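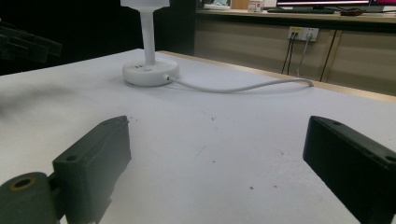 Do you need to know how to code to join robotics club?
Most of our members had never written a line of it when they signed up. Come anyway, we pair you with somebody for the first month.

Home | News | Clubs | Calendar | Contact

ROBOTICS CLUB, quick update before the bell

Busy stretch in the lab. Gripper team has the pick-up task half done. Home task this season, so ordinary stuff off a table, lamps, cords, cups, whatever a person has at home. Cords are the worst. Amos Park has been on cords since August and is still speaking to us.

The rule for practice runs is 100 tries per object before we change anything in the code. Sounds like a lot. It is a lot. Bring a snack. Dorian Lebrun keeps the log, and please write your tries down when you do them and not at the end of the week from memory, he can tell.

New finger pads are printed, second version, a little softer at the tip. First version kept slipping on anything glossy. Subbarao Namboodiri redid the drawing over two evenings and put the file in the shared folder under Pavent (thats the name of the gripper, it won the vote, please stop asking to change it). The old one, Raju, is going to the middle school group for parts and practise.

Scrimmage with Grududine is on. They come to us, Indville gym, doors 4 pm. Four people per team on the floor, everybody else in the bleachers or helping with tables. Crescencio Ocampo is drive captain for this one, Mohammed-Awal Acheampong has the laptop. If your not sure which group you are in check the list taped inside the lab door.

Things we need
- extension cords, the long kind, name on tape please
- a desk lamp or small appliance you don't mind getting bumped. Might come back with scratches
- 2 parents with a van or truck for the tables
- somebody who can sew, banner is coming apart on one side

Permission slips for the scrimmage go to the front office. Not to the lab, they get lost in the lab. Same for the T-shirt money.

Also the hex keys. The small set has been missing 2 sizes for a while and we can't tighten the finger screws without them. Check your backpacks. No questions, just put them back in the drawer.

Next build session is after school as usual, tie back long hair, closed shoes. More when we have scores.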